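Robot rules meeting, February, Tanness back room

Notes by Elli Ikonen. Present: me, Kinga Pap, Mbali Dlamini, Vilho Kemppainen. Elli Suominen joined at 2:28, so from there on I'm "Elli I." (sorry, both of us!)

1. Hands near the arms. Mbali wants one rule for everybody: say "hand in" out loud before you reach toward an arm, and wait for the operator to say okay. Vilho thought that was a bit much for the hook task, but he came around. Agreed.
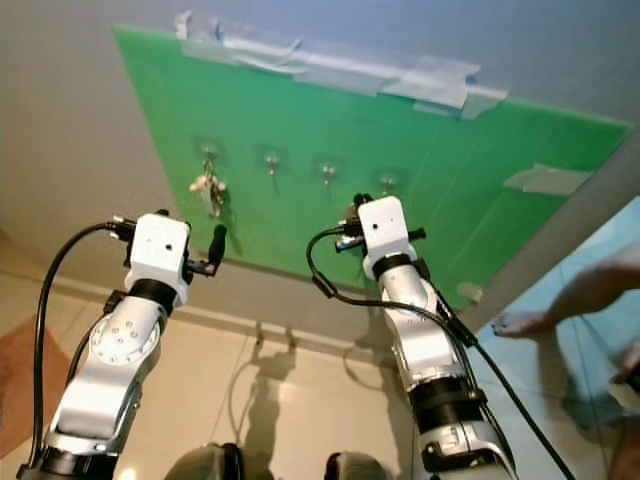

2. Footwear. Long one, this. Kinga read us the Lidus house rules, which say closed shoes within reach of any arm, and we're copying that word for word. I grumbled, I like my socks. Agreed anyway.

3. Handovers. Hold the thing out, keep still, let the gripper come to you. Vilho will type it up for the wall by the door. 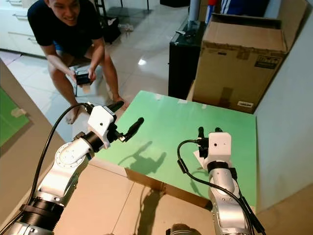 Handover practice at the green board, item 3.

4. Log sheets. We have roughly 610 runs with no operator initials. Kinga and Elli S. will split them. Carried over.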